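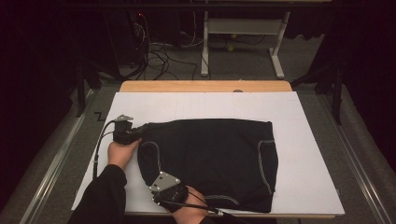
Chapter 4

Folding and Flat Work

What you will learn in this chapter

How to prepare a surface for folding
How to read the seams of a garment before you fold it
How to fold shorts, shirts and other small pieces to one size
How to check a finished pile

4.1 Why folding has its own chapter

Many students come to this course with the opinion that folding is the easy part. They have washed, dried and pressed, and they want to be finished. But a garment which was pressed well and folded badly arrives to the customer with creases, and the customer sees only the creases. In the laundry at Birkville, where I had my first position, the pressing room and the folding room were separated by one corridor, and the supervisor at the end of it sent back more work from folding than from pressing.

In this chapter we use mostly dark sports clothes and plain shirts. Dark cloth shows dust and lint very clearly, so you will see your mistakes early. If the garment has stitching in a lighter colour, you have also a good guide for the eye, and you can follow the line of the seam without touching it.

4.2 The surface

The surface must be flat, clean and larger than the garment when it is fully opened. A white or very pale board is best for dark clothes, and a grey or blue board for white clothes. The board may lie on top of an ordinary table. If it is made of panels, press on the joins with your palm and feel if there is a step between them. A small step will print a line into soft cloth when the pile is heavy.

Wipe the board before each new load. Do not use a wet cloth immediately before folding; the board must have time to dry. Take away pens, labels and pins from the part of the board where you work, and keep them at the far side.

The height of the board is also important. When you stand straight with your arms down, it should be a little under your elbow. If it is lower, you will bend your back for the whole shift. In the Foltent tables, which many schools have, the legs can be changed in four positions. Choose yours on the first day and write it inside the cover of your notebook.

4.3 Reading the garment

Before you fold, lay the garment down and look at it. Find the waist or the shoulder, which is usually the straightest edge. Find the side seams. Then find the curved seams, for example at the leg opening of shorts or at the armhole of a shirt. A curved seam does not want to lie straight, and if you pull it to make it straight the cloth beside it will make small waves.

Smooth the cloth from the middle to the outside, with the hands open. Work on the straight edge first. Small wrinkles along a waistband are normal, as the elastic pulls the cloth together, and you should not fight with them.

Shorts

Lay the shorts with the front side up. Bring one leg over the other so that the side seams meet. The crotch will stand out as a small triangle; fold it in, so that you have a straight side. Then bring the hem up to the waist. Hold the edges lightly while you do this, one hand at the corner and the other lower down.

Shirts

Lay the shirt with the front side down. Fold each side to the middle of the back, with the sleeve lying flat on top. Bring the bottom up to the collar in one or two folds, depending on the length. Turn it over and look at the front. The two sides should be the same width.

4.4 One size for all pieces

A shelf looks tidy when all pieces have the same width. Measure your shelf first, and then cut a card to this width. At the Enriquez school they use a card of 400 mm for towels and a narrower one for clothes. Lay the card on the garment, fold around it, and pull it out slowly. After some weeks you will not need it for shorts, but keep it for shirts.

Erlinda Mercado, who taught this subject before me, asked her students to fold 100 pieces with the card before they were allowed to try one without. I have kept her rule, and it appears as Practice Task A at the end of the chapter.

Words to remember

Hem: the edge of the cloth, turned and stitched
Seam: the line where two pieces of cloth are joined
Leg opening: the lower end of one leg of the shorts
Lint: small loose fibres on the surface of the cloth

Before you continue to 4.5, prepare your board, choose one dark garment with visible stitching, and find on it each part from the list.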